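Speaker notes: when a lawyer has to step aside
By Munteanu
02/10/2026

Open with the Kestach case. Two partners in a catering firm, one solicitor, and a claim over unpaid rent on the kitchen at Ferlow. Ask the room who the client was. 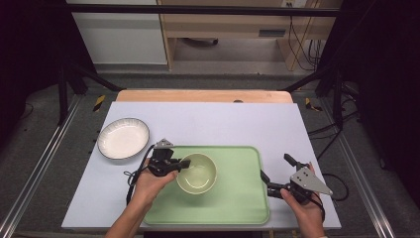
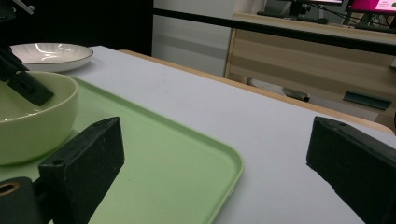
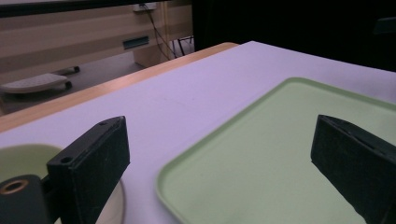
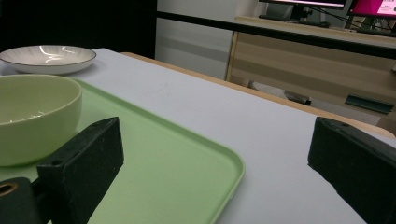
White tabletop, four views.

Conflict of interest. Keep the definition short. A lawyer owes a duty to one client that pulls against a duty to another, or against the lawyer's own interest. Actual harm isn't needed. A real risk is enough.

Back to Kestach. The solicitor had drafted the lease for the landlord, Anthorpe, in July the year before. The fee was £1400. He then acted for the tenants. The other side raised it at the first hearing, and the judge put everything else off until it was dealt with.

Points to make:
- The file ran to 152 pages and the lease was on page 2. Check old files before taking the job.
- Consent has to be in writing. A chat in the corridor won't do.
- A client may want to keep their lawyer. The court can still say no.

Pause for questions. Someone will ask who pays for the delay. Say it depends on the order, then move on.

Finish on the checklist. I have around 100 copies, at the back by the door.

Comments

ferlowtenant: Were the two partners told to get separate lawyers in the end?

pm_legal: Useful, thanks. Could you put the checklist up as well?

Reader: We had the same thing with a boundary dispute. It held us up for months.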